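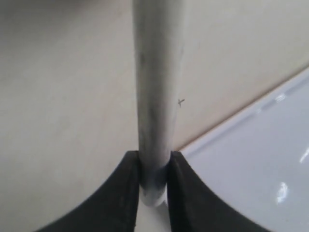
Slip isn't the right word for it, according to one reader who wrote in after the first version of this article, and the entry ought to be called "grip creep" because the part never lets go all at once. Fair point! I've kept **rod slip** as the main name since that's what the fault log calls it, but grip creep is the same thing and you'll hear both.

**Rod slip** (also *grip creep*, or at Nakton just "the droop") is a fault in two-finger grippers where a smooth round part slides or tilts between the pads while the controller goes on believing it's holding the part properly. I first ran into it on the Brurneck cell at Nakton, which loads plain metal rods into a fixture, and most of what I know comes from there.

## What happens

A rod is an awkward thing to pinch. Flat pads touch a cylinder along a thin line on each side, so there isn't much rubber doing the work, and if the grip is close to one end then all the rest of the length acts as a lever (try holding a broom by the last few centimetres of the handle and you'll get the idea). The arm speeds up, the rod leans a little, the arm stops, the rod leans a little more. Finger width stays the same the whole way through, so the width check passes.

## The January fault

The cell had done 458 cycles since its last pad clean when a rod went into the fixture crooked and jammed. The arm kept pushing for more than 5 seconds before the force limit tripped. Two rods were bent, and the fixture needed a new bush. The guard door was shut and no one was hurt, but I didn't love how long that push went on.

We blamed the programme first, which cost us most of a shift. The real trouble was an oily film on the pads, plus a force setting carried over from a shorter part.

## Detection and fixes

Eskildsen pads with a shallow vee groove helped the most, as they give the rod a second line of contact per side. We also:

- moved the pick point nearer the middle where the rack allows it
- dropped the force limit on insertion
- added a Fusora wrist camera check of the rod's angle before it goes in

The camera check still gets fooled by shiny rods now and then. Colour settings made no difference that I could find.

## See also

- Pad wear
- Insertion jam
- Force limit (Brurneck cell)

*Last revised 8 Mar 2018*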